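Monday, November 22, 2021

Okay, it's almost eleven and I told myself I'd write at least three times a week, so we're doing this with one eye open and a bowl of cereal.

Today was the first full day with the new setup at work. I don't think I've explained it properly in here (I went back and checked, and all I wrote last Thursday was "robots Monday, ugh"). So. At Markeck we run a cleaning crew for offices and furnished rentals, and since March the company has been piloting these floor machines from Drolora. Up to now they only ran at night in the Seok building, where I never set foot, so they were basically a rumor to me. Now they're doing the Londberg apartments too, and Londberg is my route. Mine and Feven's!

The way it used to go, Feven Lemma and I would get the van keys, split the floors, and talk through the walls at each other for eight hours. I know everything about her sister's wedding because of those walls. Now she's on kitchens and bathrooms with the afternoon people, and I'm what they call a route editor. I sit in the back office with a screen and a headset, and I go through the practice runs before a machine gets sent into a new unit. There's a computer version of every layout, and the thing drives around in there first. I watch and mark the spots where it'll get into trouble. That's the job now. They gave me a chair with lumbar support and a raise of 64 cents an hour, which I was weirdly excited about until I did the math on it.

Fenna Leemans did the training. She's from Drolora and she's nice, very quick, talks with her pen. I had a whole speech ready in my head about how you can't learn a floor from a chair, and then she asked me what I'd do first in a two-room unit and I just started talking and she wrote all of it down. All of it! Edges first, then the long way with the boards, never leave a room through the part you just did. I've been doing this for nine years and I don't think anyone ever wrote down a thing I said. It felt good. Then at lunch I thought, well, now they have it on paper, and it felt a little less good. Both of those are true and I'm too tired to pick.

I got through 42 clips before lunch and 86 by the time I clocked out, and my eyes feel like sandpaper. Most of them are nothing, just floor going by. You start to drift. The coffee machine back there is also terrible, somebody has it set to something called "mild," and I'm going to find out who.
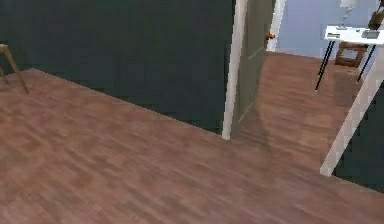
My favorite part, if I'm allowed to have one, is arguing with the software about chairs. It has a setting for how close the machine should get to furniture, and the default is way too timid. You'd end up with a fuzzy ring of dust around every leg in the building. So I went in and fixed it clip by clip. One of the afternoon ones had the dark green walls, with the doorway through to the blue room, and I must have spent twenty minutes on it. There's a chair pushed in under the white table in the back room, and I know exactly what happens under a table like that, it's where every crumb in the place goes to live. I put in a note that a person pulls the chair out before the run. Then I put in another one about the open door, that somebody has to check behind it by hand. Fenna read them over my shoulder and said, so you're scheduling people, and I said yep, I'm scheduling Feven.

Which I felt bad about the second it came out of my mouth. I texted her after my shift and she sent back a picture of her sore feet and "enjoy your chair." She was kidding. Mostly kidding, I think. She asked if they're hiring more of us for the screen side and I had to say I don't know. There was a line in the handout about 2000 practice runs per building before they "review staffing," and I read it four times trying to figure out which way that sentence leans. I didn't mention it to her. I probably should. We're getting tacos on our break tomorrow if she can get over to my end, so maybe then.

My back doesn't hurt tonight, I'll say that. First workday in I don't know how long. I came home and didn't need the heating pad, and I had so much energy left over that I scrubbed my own kitchen floor at nine o'clock at night, on my knees, like a crazy person. Did the edges first.

Need to remember: call the dentist, bring a sweater for the office (freezing), and ask Fenna who touched the coffee machine.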